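The Clirik Quote

The quote from Clirik came in while Hạnh Âu was eating noodles over the keyboard, and she read it out loud to the whole room with her mouth full.

"Arm, base, controller, power supply, freight. Ninety days to delivery."

"Ninety!" said Ravindran Bhat from under the bench.

"Or we pay for the fast boat."

"Is there a fast boat?"

"There's a line called expedited. I'm picturing a boat."

I had been at Flivholm for all of one month then, and I loved everything about it. I loved that the coffee was terrible and that the door code was written on the door. Most of all I loved that somebody had looked at my application, seen that I used to order supplies for a dental office in Clorlow, and decided I should be the one to spend the equipment money. We had until the end of November to spend it. After that it went back upstairs, and Selina Wallner said that money that goes back upstairs forgets the way down.

So I made a spreadsheet. I'm proud of that spreadsheet to this day. It had a tab for what we wanted, a tab for what we needed, and a third tab called Đào, which was the name of the project, where I put everything I didn't understand yet. The Đào tab was by far the longest.

Đào was the kitchen project. The idea was an arm that could put a kitchen away, start to finish, in a home where nobody had tidied up for it first. We were a long way from that. We were at toy fruit. But I'd go and stand by the table on my lunch break with my sandwich and watch, and I was as happy as I've ever been at a job.

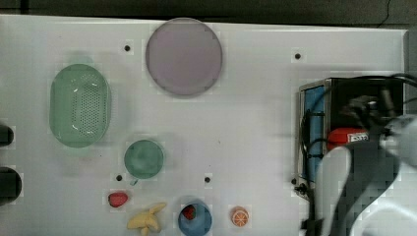

Ravindran wanted cables. I should say that first, because in the end the whole thing came down to cables. He didn't want a new arm at all. He came out from under the bench with dust in his beard and handed me a list in pencil, and it had things on it like strain relief and sleeving and spare fingertips, and next to each one he had put a price to the penny. The whole list came to 369 dollars.

"That's it?" I said. "That's everything?"

"That's everything I've been asking for since last year."

Hạnh thought this was adorable. She wanted the second arm, and she made a wonderful case for it. She drew it on the whiteboard: one arm to hold the colander, one arm to put things in. Think of everything you do in a kitchen, she said, and now do it with your other hand in your pocket. We all went around the rest of that afternoon with a hand in a pocket, opening yogurts, and by four o'clock I would have bought her 2 arms, or 10, with my own money.

I moved the Clirik quote from the Wants tab to the Needs tab. Then I saved the file, went home, and couldn't sleep.

What kept me up was something from the dental office. We'd bought a beautiful chair there once. It went up and down like a dream, and it was three inches too wide for the room, so for six years the hygienist worked with her hip against the sink. Every single morning I heard her bump it. The chair had been on sale.

I got in early and measured the table. I measured it the long way and the short way, then the distance from the arm to the tray, and then I put masking tape on the floor where a second base might stand. After that I pretended to be a second arm. I stood on my tape and reached for things, and Selina came in with her bike helmet on and watched me do it for quite a while.

"You're in the way of the other one," she said.

"I know! Look, I can't get to the plate unless it leaves."

"Do it again, but come from this side."

I came from that side. My elbow went straight through the place where the cables would have been.

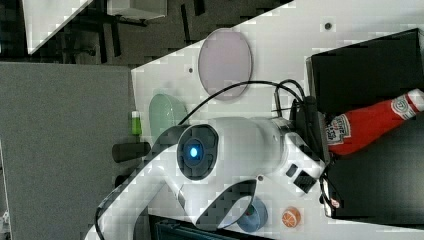 "Well, there's your problem," said Selina, and she took her helmet off and got on the tape opposite me. We went at it for an hour. She was the old arm and I was the new arm. We passed a spoon back and forth, we emptied a bowl, we knocked shoulders over and over, and when Hạnh arrived she threw her bag on a chair and started calling out moves for us like a square dance. It was a terrific morning. I still think every equipment request ought to be acted out by the people who want it.

By the end of it we had a list of our own. A second arm needed a longer table. A longer table needed the shelves to move, and the shelves couldn't move until someone rewired the wall. The wall belonged to the building, and the building wanted a form. I put all of this in the spreadsheet, one row at a time, and watched the total at the bottom climb past the quote and keep on going.

Hạnh read it over my shoulder. She didn't say anything for a bit, and I felt awful - I'd have given a lot to hand her that arm.

"Next year," she said. "Table this year. Arm next year."

"Table and wall," I said.

"Table and wall and cables," said Ravindran, from under the bench.

That's what we bought. I wrote it up in a page and a half, with a drawing of where everything would go and a row for every form, and I put Clirik on the last page with the price and the delivery time so that whoever read it would know what was coming. Selina signed it standing up. Ravindran's parts were here in under a week, and he laid them all out on a clean towel and called us over to look, one bag at a time. The spare fingertips were wonderful. I asked if I could keep one on my desk and he said absolutely not, they were spares.

The wall took forever, of course.
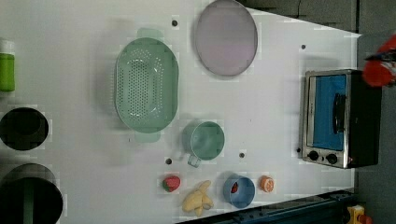
Last updated: February 22, 2022

I opened the new spreadsheet on the first working day of the year, before I'd even taken my coat off. Same tabs. I typed Second Arm in the top row under Needs and asked Clirik for a fresh price, and while I waited I walked over to see what they were running.

Hạnh was there already, chin on her fists, watching. The old arm was getting on with it.

"Do you think it'll mind?" she said. "Sharing?"

"I minded," I said. "Selina's got very sharp elbows."

She laughed and shoved a chair at me with her foot. I sat down and got out my sandwich. My phone buzzed on the table with the answer from Clirik, and I let it wait until I'd finished the first half.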